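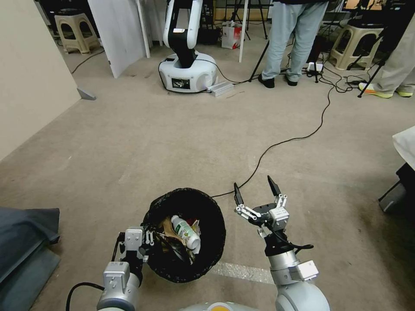

Grandparent and Kin Child Care Support, Wurdale
Second progress report to the Riviere Fund
Prepared by Tzu-hsuan Shek, program coordinator

1. Period and scope

This report covers the months from January through June. It follows the outline in the grant agreement: enrollment, activities, spending, problems, and plans for the next period. Figures are taken from the sign-in sheets and the monthly phone log. Where the two disagree, the sign-in sheet was used.

The program supports grandparents and other older relatives who look after children under school age on at least two days a week while the parents work. It does not place children and does not pay caregivers. It offers a weekday morning group, a lending closet for equipment, home safety visits, and a phone line.

2. Enrollment

The target for the first year was 60 households. At the end of June, 37 were enrolled. Most joined in the first three months. Enrollment slowed in April and has not fully recovered.

Intake forms show that the typical enrolled household has one grandparent as the main daytime caregiver and one or two children. Great-aunts and great-uncles make up a small share. The first version of the form had no box for them, and they were entered under "other." The form has been corrected and the earlier entries recoded.

Households on the Stitier side of the river remain underrepresented. The bus that serves that area reaches the center at 10:40 a.m., and the morning group starts at 9:30. Several families gave this as the reason they enrolled for the phone line only.

3. Activities

3.1 Morning group

The group met every week except during the spring school break, when older siblings are at home and attendance in the previous period was very low. Each session has an hour of open play, a snack, and a half hour in which the adults talk with a staff member while the children stay in the same room. An attempt in February to move the children to a second room for the discussion was dropped after two sessions. The younger children would not settle, and the adults spent the half hour walking back and forth.

Discussion topics are chosen by the adults at the previous session. Naps were requested most often, followed by food refusal and screen time. The fourth most frequent topic was disagreement with the child's parents about rules. Staff had planned a single session on this and ended up giving it four. The handout from those sessions, a one-page form on which parent and grandparent write down bedtime, snacks, discipline and pickup arrangements, is now included in the intake packet.

3.2 Lending closet

The closet lends car seats, portable cribs, gates, strollers and high chairs for up to six months. Car seats are in highest demand and there is a waiting list for the rear-facing type. Every seat is checked against its expiration date and the recall list before it goes out. Seats with an unknown history are not accepted as donations.

Return rates are good for cribs and poor for gates. Gates are screwed into door frames and tend to stay there. The loan agreement will be changed to treat gates as given out permanently, and they will be budgeted as supplies.

3.3 Home safety visits

Visits take 60 minutes and follow a printed checklist. The most common finding was medicine stored within a child's reach, usually in a weekly pill organizer on a kitchen counter or in a purse. Most pill organizers are not child resistant. Lockable boxes were handed out at the visit wherever this was found.

Water heater temperature was the second most common finding. Staff do not adjust heaters. They leave a note with the recommended setting for the homeowner or landlord.

3.4 Phone line

The line is answered from 8 a.m. to 1 p.m. Calls cluster in the last hour, when children are tired and lunch is over or has been refused. Calls with a medical question are referred to the family's doctor or to the nurse line. Callers with legal questions, mainly about consent for treatment when a parent cannot be reached, receive a blank consent form and the number of the county legal aid office.

4. Spending

Spending is within budget in total. Two lines differ from plan. Equipment is over, on account of car seats. Travel is under, as fewer home visits were made than planned. A request to move money from travel to equipment is attached separately. Snack costs were held to plan by switching to a wholesale order shared with the Ferkero after-school program.

5. Problems

Staffing was the main limit on home visits. One part-time position was open from March to May. It has been filled, and the backlog of visits should be cleared by the end of August.

The follow-up survey had a low return by mail. It will be done by phone in the next period, with the questions cut from four pages to one. Answers from the two versions will be reported separately -- the wording of several items has changed.

6. Plans for the next period

Morning group start time will move to 11 a.m. on a trial basis, to match the bus. This cuts into nap time for children under two, and attendance by age will be tracked.

A printed Spanish version of the intake packet is in review.

A revised enrollment target of 100 households by the end of the second year is proposed, conditional on the equipment request in section 4. Without it the existing target should stand.

Attachments: attendance table, equipment inventory, budget transfer request, caregiver agreement form.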